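Book Blogging Help > Reviews and Ratings

How do you review an audiobook you only half finished?

Posted by Svitlana Moroz, 2022-07-30

I run a small review blog and I get most of my audiobooks through Brisell, which lends them for two weeks. Last month I requested a long fantasy novel called Sanent. I got to 40 percent and stopped. The narrator was fine, but the story kept jumping between two timelines and I lost track of who was who. The loan has run out and the wait list is long.

I said I would post a review. Do I give it stars, write it up with no rating, or skip it? The publisher's contact form says feedback is due by November, so there is time, but I don't want to start over if I can help it.

3 replies

Hanna Kobzar

Write it up with no rating. I do this a few times a year. Put the place where you stopped in the first paragraph, not at the bottom, and say what format you used. Two timelines are much harder to follow by ear than on the page, and a reader with the print copy may have no trouble at all.

Mine usually run to 300 words. I cover what the book is about, what worked up to that point, and what made me stop. I don't guess at the ending and I don't read other people's spoilers to fill in the gap. If you requested it from the publisher, send them the same text you post -- they would much prefer that to silence.

One more thing. Check whether your library has the ebook. I have finished several books that way after giving up on the audio, and you can skim the chapters you already heard.

Priit Lill

just give it 2 stars and move on, if it was good you would have finished it

Inna Hrytsenko

I don't agree with the reply above. A star rating goes into the average, and people sorting by rating never see your note about stopping early. Some sites have a separate "did not finish" shelf, so use that if yours does.

If you do go back to it, try a slightly slower speed and keep a list of names. I made one for a Michalski novel with a huge cast and it got me through. The chapter titles in the app often give the year as well, which helps with the timelines.

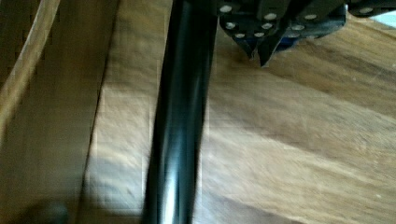 More in Reviews and Ratings

Can I quote from an advance copy?
How long should a series recap be?
Moving old reviews to a new blog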